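Glaze notebook, Indel workshop
Friday, June 19, 2020
5 min read

Opened the Fraser kiln this morning, later than I wanted. It was still too warm at eight, so I did the sieving first and waited with the lid on the first notch. This entry is for the white glaze again, fourth version. The third version is on the pages before, with the coffee stain.

Short summary of where we were. Version three was white enough but it crawled at the handles of the mugs, and on the inside of bowls it made pinholes, mostly in the lower part where the glaze is thick. On the outside it was acceptable. I wrote then that the cause is perhaps dust on the bisque. I do not believe this any more. I washed half of the test pieces with a sponge and left the other half as they were, and both halves crawled the same.

For version four I took out a part of the raw clay in the recipe and put in calcined clay, same total. The idea is that the raw clay shrinks when the glaze layer dries, the layer gets small cracks, and in the firing the glaze pulls back from these cracks. It is in all the books, I should have tried it earlier. I also made the silica finer, which was maybe a mistake to do in the same test. Two changes at once. I know.

Dry batch was 735 g. With water, and with what I had left over from the small test, the bucket came to 2,374 g (bucket already taken off). It is a bit thin compared with last time. I let it stand overnight and took nothing off the top. In the morning there was a hard layer at the bottom, so I added a few drops of Epsom salt solution and stirred, and after this it stayed up much better. Please everybody stir it from the bottom, also when it looks fine on top.
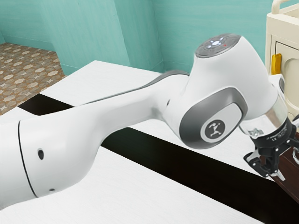
Source: Pekalano, computer render

Dipping: three seconds for the tiles, two for the mugs. I counted aloud, not very scientific. The tiles are the L-shaped ones from the Peslow clay, the smooth one without grog. I made a second row from the old reclaimed clay to see if there is a difference, and marked them with iron oxide on the foot. One of them lost its mark in the firing, it is the one with the chipped corner.

Thickness of the wet layer I checked by scratching with a needle. It was thinner on the upper edge and double at the overlap, as normal. At the overlap I expected trouble.

Firing: slow until the end of the water smoke, then medium, then slow again for the last part. The controller showed 541 when I closed the vent, which is later than I write in my own instructions. I was on the telephone. I do not think that it matters for glaze, for bisque I would be more worried. The hold at the top was fifteen minutes. Cooling was free, no programme, and this I would like to change.

Results, shelf by shelf.

Top shelf: no crawling at all on the Peslow tiles. On the reclaimed clay a little, in one place only, under the rim where my thumb was. I touched up this place with a brush and the brush was probably too dry. Colour is a cold white, slightly blue when it lies next to the paper.

Middle shelf: the best ones. Handles are closed, the glaze goes under the handle and does not pull back. The two bowls have perhaps a few pinholes each, but one must look for them. The overlap on the tiles is visible as a line, not ugly. I would sell these bowls, or in any case give them away with a good conscience.

Bottom shelf: underfired. The cone there is hardly bent. The surface is dull and feels a little like eggshell, and it took a pencil mark which I could not wash out. This is not the fault of the glaze. The bottom of the Fraser was always colder and the lowest element looks tired to me, it sags out of the groove on the left side. We have a spare one in the drawer under the scales, or we had one. To check before the next firing.
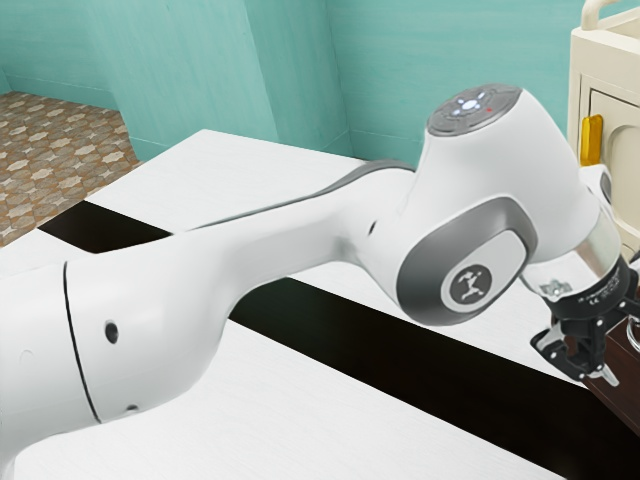
The gloss is what I am still not satisfied with. Middle shelf is glossy, but in a hard way: you see the window in it, with the cross of the frame, sharp, and each small unevenness of the throwing becomes a ripple. What I would like is more like the casing on the thick lower link of the white arm, smooth and clearly shiny, but with the highlights soft on the curve. I have no good word for this in English – in my language we say that a glaze is "buttered". A slower cooling should help, or a little more magnesium. In the old recipe book there is one with talc which goes in this direction, but it turns yellowish over a clay with iron, and the reclaimed clay certainly has iron in it.

Also on edges: on the square dish the white breaks thin at the rim and one sees a brown line. Some people like it. For the plates I prefer it covered, so the rims must be made rounder with the sponge when they are leather hard. It is a making question and no recipe will repair it.

Tests for durability. One tile from the middle shelf in vinegar since noon, half in and half out. One tile I put in the freezer, and then boiling water over it. No crazing that I could see with the lens, but I will rub ink on it tomorrow to be sure. The same test with version three gave a crack pattern only after the second time, so I must repeat before I say anything.

Material left: of the calcined clay there is 496 g in the jar, this is not enough for a full bucket. I ordered more and it will come in July, they say. Until then please do not use it for kiln wash! For the wash the ordinary one is good enough. The frit bag is open and I put a clip on it.

Next:
– same recipe, silica back to the normal mesh, so that I know which change did the work
– half batch with talc, on Peslow clay only
– slow cooling from the top, write down the programme before and not after
– new element, or at least push the old one back in its groove
– cones on all the shelves, also when in a hurry

The small tiles are on the window sill in order of the shelves, top shelf on the left. If somebody moves them, please keep the order. The one with the chipped corner belongs in the second row.

Vinegar tile looked at again at five o'clock: no change in the gloss at the waterline, as far as I can see in this light. Leave it in until Monday.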